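Pretend kitchen for playgroup: which pieces need a fixed spot on the table?

Posted by Drullex in Play and Toys

I'm setting up a cooking table for our playgroup, two to four year olds, ready for August. The hall charges us $200 a term for cupboard space, so whatever I buy has to pack down into one tub. I have a white table, a green colander, a mug, a plate in a pale purple colour and some play food. Last term everything ended up in one heap by 10 in the morning and the kids just tipped it on the floor. Should I give each thing its own place, or put it all in a basket and let them sort it out? Also, is a play oven worth the room it takes up?

Flarnudlow

We use the same sort of pieces. 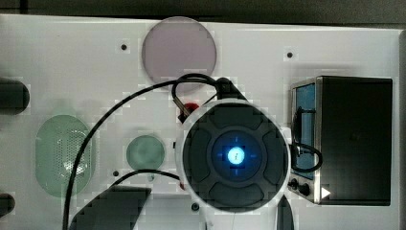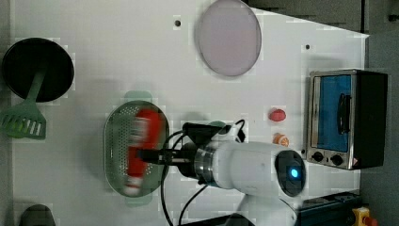
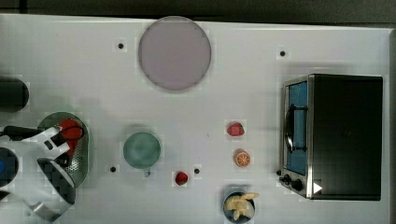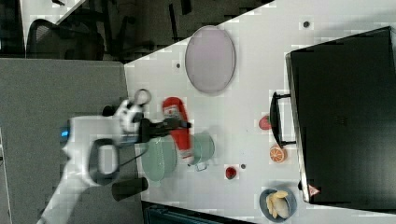 Start with the food and work out from there. Kids pick up the food first and then look for something to put it in, so the containers should be close by and the plate can go further back. Strawberries and an orange slice left out next to the green mug, as in the third photo, are enough to get a two year old going. I put the colander on the other side of the mug and keep the plate up near the far edge. Don't tape outlines on the table. I tried it and spent an afternoon scraping glue off.

Pack the colander last so it sits on top of the tub. The food can travel inside it.

On the oven, I'd say yes if the door opens easily. Ours gets more use than the frying pan. Check the size of your tub before you buy one, as mine didn't fit and now goes home in the car.

Privport

Basket. They'll mix it all up anyway. Ours cost $2 from the op shop.

Rind

I'd go with fixed spots for the big things and a basket for the food. Keep the food down to a handful of pieces per child and swap them over each month. Wash it all in warm soapy water at the end of term and let it dry overnight before the lid goes on, or you'll get mould in the mug. I'd skip the oven for the first term and see how they go with a pan.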